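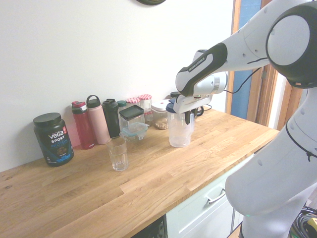 A butcher-block worktop is a kitchen work surface made from strips of solid wood glued side by side under pressure. It takes its name from the heavy chopping blocks once used in meat shops, although most worktops sold under the name are now thinner and are not meant to be cut on directly. The strips, usually called staves or planks, are joined so that the ends do not line up from one row to the next. Staggered joints of this kind are easy to see in light oak, where neighbouring planks can range from honey to pale tan and small dark knots are often left in the surface. Makers sort boards by the number of knots allowed, and the more knotted grades are normally cheaper.

Construction

There are three common methods. In edge-grain worktops the staves are set on their narrow sides, which gives a stiff board with fine stripes. In face-grain worktops the wide side of each plank faces up. End-grain blocks are built from short pieces stood upright, so that a knife passes between the fibres. They are the hardest wearing for chopping but cost the most to make and move more with changes in damp.

Staves may run the full length of the board or be made up of shorter lengths. Full-stave boards need longer, straighter timber. Before gluing, the timber is dried in a kiln to a moisture content of 10 per cent or a little lower. Boards that are glued too wet tend to cup or split once they are in a heated room.

Woods

Oak, beech, maple, walnut and ash are all used. Beech is even in colour and has little visible figure. Maple is pale and dense. Oak has a more open grain and contains tannin, which can react with iron and water to leave blue-black marks. Steel wool and wet tins are the usual causes. The marks can often be lifted with a weak solution of oxalic acid.

Fitting

Solid wood swells and shrinks across the grain, so the board is fixed to the cabinets with slotted brackets that allow it to move. A small gap is left at the wall and covered by tiles or an upstand. The underside is sealed as well as the top — an unsealed underside takes up damp at a different rate and the board may bow. Cut-outs for sinks are the weakest points, and the exposed end grain there needs several extra coats.

Finish and care

Most wooden worktops are oiled. Danish oil and tung oil soak into the surface and harden, while mineral oil stays liquid and must be renewed more often. Hardwax oils leave a thin film and resist water better. Varnish gives more protection but is difficult to patch when scratched.

Light scratches and ring marks are sanded out along the grain and the area is oiled again. Hot pans should be stood on a trivet. Spills are wiped up promptly, especially near joints.

See also

Chopping board
Glued laminated timber
Kitchen cabinet
Wood finishing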